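About us
Home | What we do | About us | Jobs | Contact

Cloltov. Small firm, upstairs unit in Fesberg, blue door, ring twice because the bell sticks.

We make robots do the bench work. Setting out, putting away, moving the thing from that end to this end so the person whose bench it is can start. Repair shops mostly, a few test rooms, one school workshop. If you've ever begun a shift by clearing up after the last one you know the job we mean.

This page is overdue, somebody finally gave us an afternoon to write it so it's going up as is. Corrections to the office please.

How we started

In the back of a repair business called Hinojosa. Some of us worked there, on the benches, fixing handheld scanners and tills. Every morning 20 minutes gone before the first screwdriver came out. Whose is this laptop, where does this board go, who's had my tray. Multiply that by a whole floor of people and the owners wanted it sorted. First idea was a poster. Second idea was a rota. Third idea was a second hand arm on a trolley, which dropped things, but it did show up at seven every morning and it didn't mind.

Hinojosa is still a customer. Their bench hands still ring us direct when something's off and we like it that way.

How we work

Everything gets tried in simulation first. A room, a long table, a chair, stuff on the table and stuff on the floor, and the robot put in front of it. We change the lighting, tilt the view, shove the chair about, swap the walls for something ugly. A job has to run 500 times on screen before we'll let it near a bench with a person at it. Slow, yes. Customers grumble in the first month, then stop.

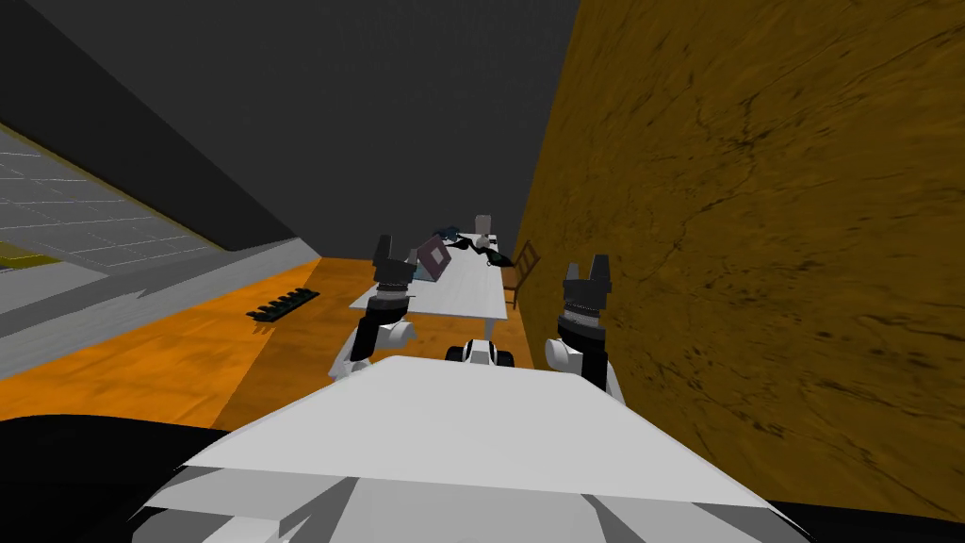

Practice room, rendered. Two arms, both grippers open, laptop on the long table.

The stuff matters more than the room. Real benches are a mess and a tidy practice table teaches you very little. So we ask the people on the benches what ends up there, and they tell us at length. Laptops left open. Cups. Boards that slid off. Dark bits against dark bits, which cameras hate. It all goes on a list and the list goes into the practice rooms. The list is called Grorkum, after a typing mistake we can't now trace, and the software that grew out of it got stuck with the name as well.

So if you see Grorkum on your invoice, that's the software. Not a person, you don't have to tip it.

What changes for the people there

Fair question, we get asked it on every first visit, usually by whoever is nearest the kettle.

What goes: the setting up, the clearing down, a lot of bending and reaching. Walking the length of the room with one small box.

What stays: the repair itself. Finding the fault. Talking to the customer. Deciding whether a thing is worth mending at all. We haven't got a robot that does any of that and aren't trying to build one.

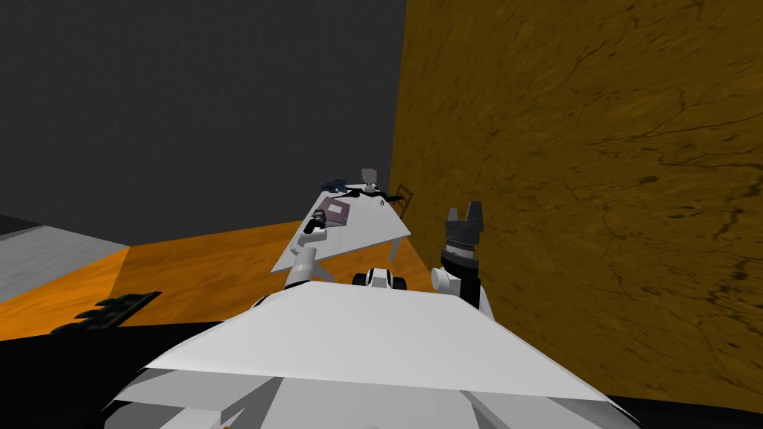

And there's what gets added, which we used to leave off the page and shouldn't have. Someone has to look after the robot. Someone checks it in the morning, moves it, tells it which bench is out of bounds this week. That is work and it takes time and it ought to be paid as work. We now put it in the contract. At Hinojosa the role went to two people off the benches who wanted a change from soldering, they share it, and both got a rise out of it.

We also got things wrong. Early on we had the robot start while people were still hanging coats up. Nobody liked walking in on it moving. Now it finishes before the doors open or it waits for the tea break, the bench decides. Another one: we put things back in the neatest place insted of the place the person uses. One woman had kept her tweezers on the left for years and we kept moving them to the right. She was not pleased and she was correct. Benches have their own layouts now, saved per person, and you can change yours without asking a manager.

Slower than by hand on some jobs, we should say. Picking up one thin item next to another, a person still wins easily.

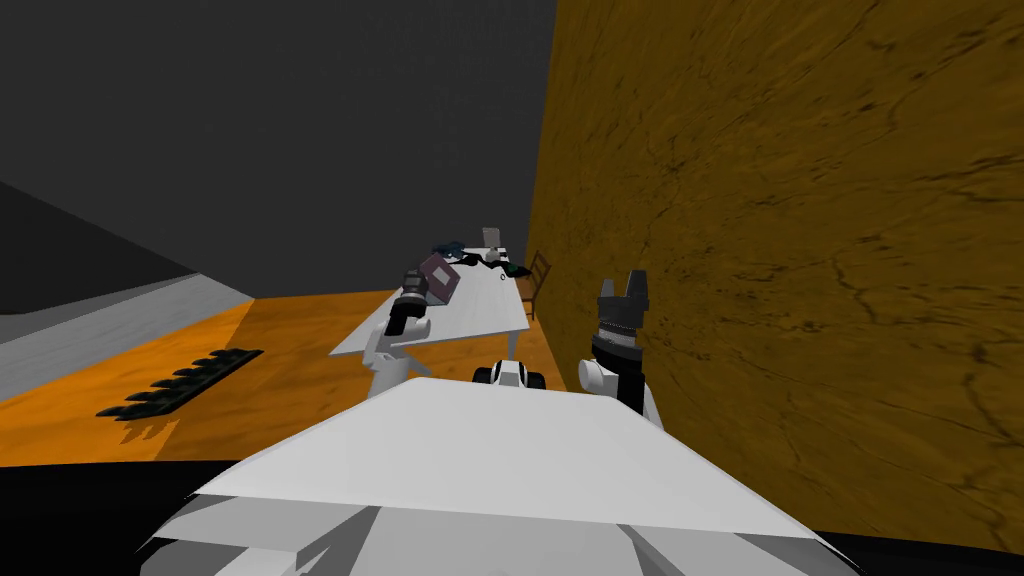 Left gripper right beside the small purple box. Right gripper is holding nothing.

What we ask of a workplace

Let us talk to the bench staff without the boss in the room, at least once. Give us a full shift to stand and watch. Tell people before we arrive, all of them, nights included. We've turned up at a site where the night team thought we were there to measure for redundancies, horrible evening, won't do it again.

We don't take jobs where the plan is to pay for the robot by cutting people. Said no to a couple. It cost us and July was thin that year.

We don't record the staff either. The cameras on the arms are for the arms. Footage stays on the machine, gets wiped at the end of the shift, and the off switch is on the front where anyone can reach it.

The close work

Getting a finger in next to something without knocking its neighbour is most of what we do all day. Arm gets you to the table, easy enough. Last little bit is the hard part, so a good deal of our practise is done close up, from down by the gripper.
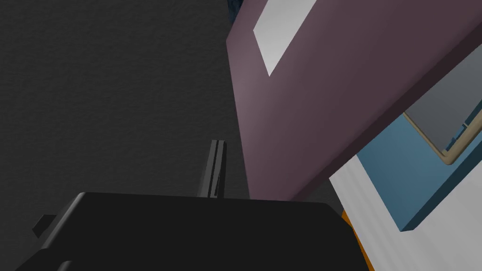
Close up at the gripper. One thin finger upright, mauve panel to its right.

Where we are now

Cloltov robots set out 170 benches at the moment, counting the school. Still one office, still Fesberg. Half of us came off the benches, the other half came from software and have been made to learn soldering, with mixed results.

Visits are welcome, mornings are best. Bring a photo of your worst bench, don't tidy it first. Parking is round the back by the tyre place, not in front of it, they will clamp you.

Jobs: see the Jobs page. Bench experience counts the same as a degree here and the pay bands are printed next to every post.

Contact us | Visit us | Back to top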